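Equipos > Manipulación textil > Ralusix

Ralusix - sistema de plegado y clasificación de paños

Última actualización: abril

Ralusix nació en el taller de Aguirre, una lavandería industrial donde cada turno pasaban por las manos de la plantilla miles de paños de cocina, servilletas y trapos de limpieza. Doblar un paño parece fácil hasta que hay que doblar 3,000 seguidos, de pie, con la misma torsión de muñeca. De ahí salió el encargo y de ahí sale casi todo lo que nos gusta de esta máquina.

La tela es un material precioso y traicionero. Una caja siempre tiene la misma forma; un paño arrugado no la repite jamás. Por eso Ralusix no trabaja con posiciones fijas: busca un borde, lo levanta, deja que la tela cuelgue y decide entonces por dónde seguir. Verlo encontrar una esquina a la primera todavía nos alegra la mañana, y eso que llevamos mucho tiempo con él.

Qué incluye el equipo

Estación de plegado Ralusix, con mesa y dos brazos.
Módulo Drillov de clasificación por tamaño, con 3 salidas configurables.
Software de turnos Pamside, en español y con licencia para toda la planta.
Formación en el puesto para quienes vayan a usarlo.

Cómo aprende

Los movimientos se enseñan a mano. Las personas que conocen el oficio toman las pinzas manuales, hacen la tarea como la han hecho siempre y el sistema aprende de esas demostraciones. Para el primer juego de paños de Aguirre grabamos 1,317 demostraciones. Las mejores vinieron de la gente con más años en la mesa de doblado - hay un giro corto, casi un latigazo, que abre la tela de golpe y que ningún ingeniero nuestro habría sabido programar. Para un artículo nuevo, una toalla de otro gramaje por ejemplo, suelen bastar unas 100.

Qué cambia en el puesto

El doblado repetitivo pasa a la máquina y las personas se quedan con la revisión: manchas, costuras abiertas, piezas que ya toca retirar. También con la preparación de pedidos especiales, que antes se dejaba para última hora. En Aguirre el turno del sábado se reorganizó por completo y la mesa de repaso se llevó junto a la ventana, a petición de quienes trabajan en ella.

Hay cosas que Ralusix todavía no hace bien. Las sábanas bajeras se le resisten (como a todos) y las telas muy finas se pegan entre sí y a veces suben de dos en dos. Cuando duda, aparta la pieza y avisa, y alguien la termina a mano. Preferimos que pare a que entregue un paquete torcido.

Recomendamos empezar con un solo artículo, el más frecuente, y dejar que el equipo de planta decida cuál viene después. Conviene también reservar un rato al comienzo del turno para repasar juntos las piezas apartadas el día anterior: salen muchas ideas de ese montón.

Contacto: formulario de equipos Ralusix | © Ralusix. Todos los derechos reservados | Volver arriba 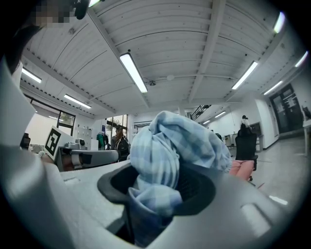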